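**FOR RELEASE: 4 Oct 2022**

# Tosard Opens Computer Refurbishment Workshop in Ploltside, With Repaired Desktops Going to Local Households

PLOLTSIDE - Tosard, the regional reuse and repair organization, today announced the opening of its computer refurbishment workshop on the ground floor of the former Pillay printing works. The workshop will take in retired desktop computers from offices, schools and public agencies, return them to working order and pass them on to households, students and community groups in Ploltside and neighboring Dendale.

The opening follows a pilot that Tosard ran from a smaller space in Dendale. During the pilot, the organization received 2,475 used desktop computers. Of these, 1,738 were repaired and placed with new users. Machines that could not be repaired were taken apart for usable parts, and what remained was sent to a licensed recycler.

"The pilot showed us that a great many desktops are retired long before they are worn out," said Themba Coetzee, Executive Director of Tosard. "A company replaces its computers on a schedule, and a machine that still has years of use in it goes into a storeroom. We want those machines back on desks, and Ploltside gives us the floor space to do that properly."

## A Permanent Home for Repair Work

The Pillay building stood vacant for several years before Tosard signed a lease in May. Work on the site included new electrical service, improved lighting, a sealed floor and a loading door wide enough for pallets. The ground floor is now divided into a receiving area, a data erasure room, the main workshop, a parts store and a pickup counter that opens onto the street side of the building.

The receiving area is where each donated computer is logged and given a work order number. The number stays with the machine until it leaves the building, and every part that is taken out or put in is recorded against it. Donors who ask for a written report will be sent one listing the final status of each item they supplied.

Storage drives are handled separately. They are removed or locked down at receiving and held in the data erasure room, where they are wiped and checked. Drives that fail the check are physically destroyed on site. No drive enters the main workshop until it has been cleared.
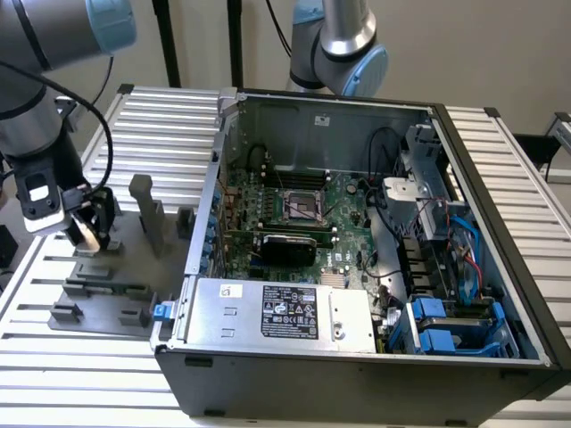

Tosard has chosen to build its process around standard desktop towers, which make up the greater part of what local employers give away. They are straightforward to open, and most of their parts can be changed without special tools. With the side panel off and the case laid flat, a technician can get to the memory slots, the graphics card, the power supply and the drive bays from above, and blue clips and carriers inside the case help mark out the expansion slots and bays. An empty processor socket, a common sight on the workshop's tables, is examined under a magnifier before any replacement chip is fitted. The same care is given to cables, which are checked along their full length and replaced if the covering is cracked or a connector is loose.

After inspection, each computer is cleaned, fitted with any parts it needs and started up for testing. The test period includes extended running under load, checks on every external port and a review of fan noise and temperature. Machines that pass are loaded with a current operating system and a basic set of office and web software. Those that do not pass are returned to the repair table or released for parts.

"Our standard is simple to state," said Dumisani Gumede, Workshop Manager. "The computer has to start every time, it has to stay cool, and it has to do the work the new user needs done. If we have doubts about a power supply, we take it out. If we have doubts about a board, we do the same. A household that has waited for a computer should not receive one that fails in the second week."

## Parts Kept in Use

A large share of the ground floor has been given over to the parts store. During the pilot, Tosard found that the supply of good replacement parts was the main limit on how many computers it could complete. Memory, processors, heatsinks, power supplies and data cables recovered from machines beyond repair are now tested, labeled and shelved by type.

Parts in the store are used first for Tosard's own repairs. Where stock allows, the organization will also offer tested parts at low cost to schools, libraries and independent repair shops in the region. A list of available parts will be posted at the pickup counter and updated each week.

Power supplies are subject to a stricter rule than other components. Any unit without a readable rating label is set aside for recycling, and every unit that is kept is tested again at the time it is installed. Tosard does not open or repair power supplies and does not offer them to the general public.

## Training Places

The workshop will also serve as a training site. Tosard will offer a course in desktop repair lasting 13 weeks, with up to 14 places in each intake. The course is open to adults living in Ploltside and Dendale, and no previous experience is required. There is no fee.

Trainees will learn to work safely around electrical equipment, to identify the main parts of a desktop computer, to find faults in a set order and to keep clear written records. The first weeks are spent on machines that have already been marked for parts, so that trainees can take them apart and put them back together several times before moving to live work orders. In the second half of the course, each trainee is assigned computers of his or her own to see through from receiving to final test.

"People often arrive believing that the inside of a computer is something they are not supposed to touch," said Mr. Gumede. "By the end of the first week they have taken one down to the bare case and built it back up. Once they can name the parts and know what each one does, the rest is patience and good habits."

Those who complete the course will receive a certificate from Tosard and help in preparing for entry-level technical jobs. Former trainees may also return to use the workshop's tables and test equipment on open evenings.

## How Computers Will Be Distributed

Refurbished computers will be placed through two channels. The first is a referral program, under which schools, housing agencies and employment offices may put forward residents who need a computer for study or work. Computers placed by referral are free of charge and come with a keyboard, a mouse and a monitor.

The second is direct sale at the pickup counter, at prices set to cover the cost of parts and testing. Income from direct sales goes back into the running of the workshop. All computers, whether given or sold, carry the same warranty and may be brought back to the counter for repair during the warranty period.

Tosard will hold a set portion of its stock for referral at all times - a change from the pilot, when free and paid placements were drawn from the same shelf and referral clients in some cases had to wait.

"Access to a working computer affects how a child does homework, how a parent looks for a job and how an older resident keeps a medical appointment," said Mr. Coetzee. "We are grateful to the employers who supported the pilot, and we ask others in the region to speak with us before they send their old equipment away."

## Information for Donors

The workshop accepts desktop towers in any condition, whether or not they start, together with flat-panel monitors, keyboards, mice and power cords. Computers with missing parts are welcome. Tosard asks donors to keep the following points in mind:

- Please leave side panels and screws with the computer where possible.
- Please tell staff of any machine that has been exposed to water, smoke or a power surge.
- Organizations giving more than a few items should arrange a delivery time in advance.
- Printers, tube monitors, loose batteries and household appliances cannot be accepted.

Laptop computers are not part of the program at this time. Tosard expects to review that position once the Ploltside workshop has completed its first full year of operation.

Individual donors may bring items to the receiving door during counter hours, Tuesday through Saturday. Collection is available for larger donations within Ploltside and Dendale. A receipt is issued for every donation.

## About Tosard

Tosard is a nonprofit organization that works to extend the life of household and office equipment through repair, reuse and training. It operates the computer refurbishment workshop in Ploltside and a furniture and small goods depot in Dendale. The organization is funded by service income, grants and private gifts.

**Media contact:** Office of the Executive Director, Tosard, Pillay Building, Ploltside. Interviews with Mr. Coetzee and Mr. Gumede may be arranged through this office. Members of the press who wish to visit the workshop are asked to give two working days' notice.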